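Features > Politics > Town Halls

Print this page | E-mail to a friend

We use cookies to improve your visit. By carrying on you agree to our cookie policy.

The town that sold its own car parks

Mumstead, December 2, 2020

Twenty past seven, council chamber, heating off. Ojārs Lepik has his coat on and a stack of paper in front of him. He is the longest serving member and he voted against the deal. Wants that written down, so there it is.

The deal: Mumstead handed its car parks, its market square and the old bus depot to a firm called Puneck, on a lease of 93 years. In return, a lump sum. The lump sum plugged the hole in that year's budget and a bit of the next. Then it was gone. The lease has, of course, most of its life to run.

"We were told it was this or close the library," Lepik says. The library closed in June.

You can blame Puneck if you like and plenty do. Parking has gone up, market traders pay more for a pitch, and the depot sits behind a fence with weeds through the tarmac. But a company did what companies do with a contract somebody else signed. The people who signed it were elected, most of them unopposed, in wards where turnout was a bad joke.
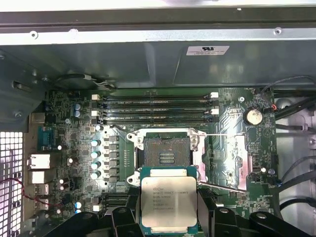 Precious Mthembu ran a fabric stall on the square until the pitch fees beat her. Now she sells from her front room and goes to every council meeting she can. She got roughly 1,000 signatures asking for the lease to be published in full. It took the council 8 months to reply. The reply said no. Commercial confidence.

"It's our square," she says. "I can't read the terms for our square."

The leader at the time was Ojārs Vaher. He has left politics and was happy enough to talk, for a while. Central grant cut year after year, he says. Care costs going the other way. No room to put up council tax by anything like enough. All true. Asked why the lease had no break clause he said he would have to check. He hasn't come back to me yet.

And this is the bit that gets skipped when people talk about poor towns. Money was short, yes, and had been since the Skisis works shut and took the best wages with it. Being short of money does not make you sign for 93 years after one evening's debate. Thats a choice. It was made by a ruling group which had held the council so long it had stopped expecting to be asked anything.

Žydrūnas Petrauskas is the nearest thing to an opposition, one of two independants. He wants every sale or lease over a set value to go to a public vote. The officers say it would slow things down. He says good.

His motion comes back to the chamber after Christmas. Lepik will second it. Neither man thinks they have the numbers. Mthembu is standing in the next by-election, whenever that is, and has already had her leaflets printed.

Print this page | E-mail to a friend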